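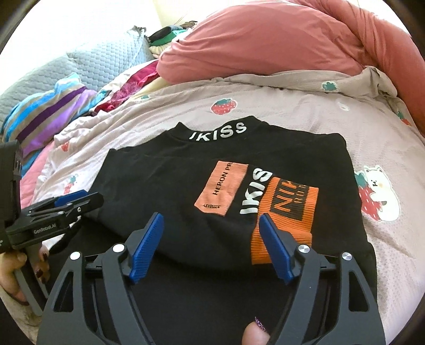 4.2 The maybe pile

I went into the interviews thinking people would split their clothes into things they wear and things they don't, and I had even drawn up the coding sheet that way (two columns, very neat, no use at all by the second household). What I kept hearing about was a third group. People called it the maybe pile, the later drawer, the purgatory bag. One woman in Nivmont just called it "the chair." I'll stick with maybe pile, which came up most often and makes sense without a footnote.

To recap from Section 3, I talked with people in 50 households, 30 in Nivmont and the rest in Yau, and asked each of them to go through one drawer or shelf with me while we talked. The talking turned out far more useful than the drawer. Somebody would pick up a sweater, say "oh, this can go," hold it a little longer, and then tell me a story about a cousin's wedding or a job they hated, and down it went on the bed again. I have pages and pages of this! My notes from the January visits are mostly arrows showing a garment moving from one side of the bed to the other and back.

Earlier writing on clothing disposal tends to treat this wavering as a kind of noise. The person is undecided, then they decide, and the researcher records the decision. I don't think that fits what I saw. A lot of garments in the maybe pile had been there for years, through several rounds of sorting, and their owners could tell me so. The pile had rules, too. In most homes something could go in without any discussion, but it took a reason to get it out, in either direction.

Printed sweatshirts and T-shirts were the stickiest items by a long way. Plain ones got worn out or given away with hardly a word. Anything with lettering on it pulled out a memory, even when the person didn't care much for the words themselves. A man in Yau kept a shirt from a furniture store called Festonen, where he had never worked and never shopped; he'd been wearing it the week his daughter learned to swim. He wasn't sentimental about it at all when he told me. He said it as if he were explaining where he parked.

Folding matters here more than I expected, and I'm a little embarrassed that it wasn't in my interview guide. Chia-jung Tsang, who read an early draft, asked me whether people folded things before or after they made up their minds, and I had to go back to the recordings to find out. Mostly before. A shirt spread out flat was still up for debate, and people would tug at it, check the cuffs, hold it against themselves. Once a thing was folded they talked about it less and handled it less. A dark garment folded up on a bed (Figure 4) gives away very little about itself, and I suspect that helps it survive. You don't argue with a bundle the way you argue with a shirt.

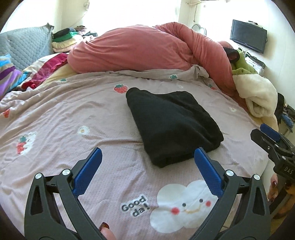

So I went back and coded the recordings a second time, marking whether each garment was open or folded when its owner last spoke about it. This was slow, and I wouldn't lean on it too hard. I did the coding alone, some of the audio is poor, and people fold in all sorts of half-finished ways (is a shirt with its sleeves tucked under folded? I said yes, then changed my mind, then said yes again). Still, the pattern held up in both towns. Garments that had been folded during the session were more likely to end up back where they started.

There's one exception I want to flag. In homes where a donation bag was already standing open in the room, folding seemed to work the other way, and a folded item often went straight in. Several people told me it felt rude to donate something crumpled. For them the fold was a courtesy to whoever came next, and it came after the decision. I had too few of these homes to say much more, and I come back to them in Section 5 when I get to the Irico collection scheme and its bags.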